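Can It Fold a Shirt Yet?

Monique Boyer has a rule about demonstrations, and she gave it to me before I had my coat off. "Ask to see it with a different shirt," she said. "Any different shirt. Then watch everybody's shoulders."

Boyer runs the household program at Padell, where the goal is to get machines to do the chores that most of us put off until somebody is coming over. Before that she spent 15 years in commercial laundries, where she met a great many machines that worked very well and never once had to find the sock. I had come with a basic question, the one my mother asks every time I write about this subject. Can they do the housework yet?

"No," said Boyer. Then she thought about it. "Some of it. Slowly. If you stay in the room."

I asked what she meant by slowly. She said that on a good morning one of her machines can fold a T-shirt in 50 seconds, and that on a bad morning it can hold a T-shirt for as long as you like.

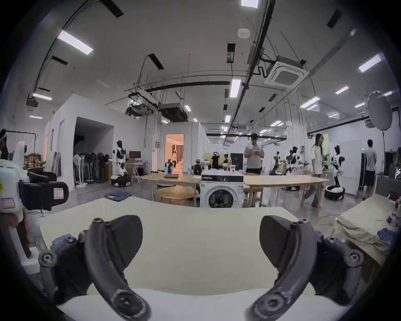 What people get wrong, in her view, is the order of difficulty. Visitors assume the hard part of laundry is the folding, because the folding is what they hate. Boyer would put picking one item out of a pile well above it. A pile of clothes has no edges a machine can trust. A sleeve might belong to the thing on top or to something three layers down, and the only way to find out is to pull.

"You and I pull, and we feel it come or not come," she said. "You don't even stop talking while you do it. The machine pulls and gets a pair of jeans, two shirts and a pillowcase, and as far as it can tell, that's a garment. A big one. It will try to fold that."

Did it succeed?

"It made a shape," she said.

Her colleague Killian Courtois, who is younger and more hopeful, joined us at this point with a sandwich. Courtois handles what he calls the teaching side. The machines learn mostly from people doing the job, over and over, and his working life consists of arranging for jobs to be done over and over. He told me that he has 800 recorded folds of one kind of shirt and that he considers this a start.

"My sister thinks I work in high technology," he said. "I smooth shirts on a table. Then I mess them up so somebody else can smooth them."

I asked whether it had made him better at his own laundry. He said it had made him much better at noticing it.

Courtois disagrees with Boyer about how far off all this is, and the two of them have clearly had the argument before, since each could finish the other's side of it. He points out that two years ago the best machine they had could not pick a washcloth up off a flat surface without three tries. Now it gets the washcloth nearly every time. Boyer points out that a washcloth is a square.

"Everything's a square until you put sleeves on it," she said.

"Fitted sheets," said Courtois, through the sandwich.

"We don't talk about fitted sheets."

We talked about fitted sheets for 10 minutes. I will spare you most of it. The short version is that neither of them can fold one either, which raises a problem for a method that depends on copying people. Courtois had a go at showing me in the air, with his hands in imaginary corners, and gave up somewhere around the third.
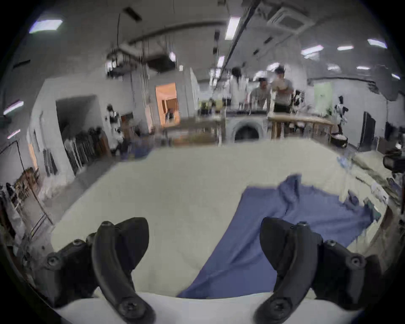
Shops and warehouses are a different matter, and Boyer gets more cheerful on that subject. She did a stint advising Plokport, which moves boxed goods and has every reason to want fewer sore backs. A box stays the shape it was when you last looked at it. The shelves are where they were yesterday. If the floor is a mess, someone gets written up, and that is a kind of support no household has ever given a machine.

"In a warehouse you can change the building to suit the robot," she said. "Try that at home. Tell your husband the chairs live on these marks now."

Even there, she said, the chores left over for people are the awkward ones: the split bag of rice, the return that comes back in the wrong box with tape all over it, the coat that has slid off its hanger and is now underneath the other coats. Plokport's machines stop and ask for help when they meet something like that. Boyer thinks the asking is the best thing they do. She would like to see a good deal more of it from the home models, which in her experience tend to carry on with great confidence.

I brought up the Amano, a home machine whose makers have promised deliveries by April. Had she tried one?

She had. It loaded her washer. It took almost an hour, and it put in a dish towel, four shirts and the empty bottle of detergent.

"But it closed the door very gently," she said. "I was touched."

Courtois wanted it noted that the Gavovo, which he has been working with himself, does not put bottles in the washer. I asked what it does with bottles. He said it leaves them alone, along with anything else it hasn't been shown, and that he regards this as good manners.

So what would Boyer tell my mother? She took the question more seriously than I had asked it. She said that if my mother wanted something that could bring a basket from one room to another, she might have it before too long, provided the rooms were on one floor. For putting things away in the right drawers, she should keep having children.

"And the ironing?" I said.

Courtois looked at Boyer. Boyer looked at his shirt.

"Does anyone still iron?" he said, and went to find a napkin.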